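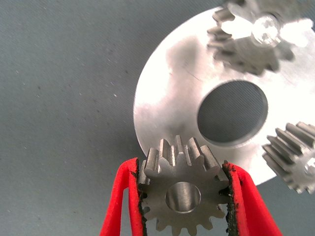 Small steel spur gear with a round center bore.

Gear Parts and Returns - Frequently Asked Questions

Which gears may be ordered singly?
Samonte supplies steel spur gears one at a time or in packs of 4. Carrier plates are sold singly only.

How do I find the correct part number?
Count the teeth and measure the bore, then consult the table in the Nondell parts list. If the number is not shown, write to the parts desk, attention Princess Maglaya.

Are the gears shipped with grease?
No. Lubricant must be ordered separately.

May I replace one worn gear in a set?
This is permitted. Customers with over 229 hours of use on a set are advised to replace all of its gears together - mixed wear shortens the life of the new part.

What is the return period?
Unused parts may be returned within 14 days of delivery. Gears that have been pressed onto a shaft are not accepted.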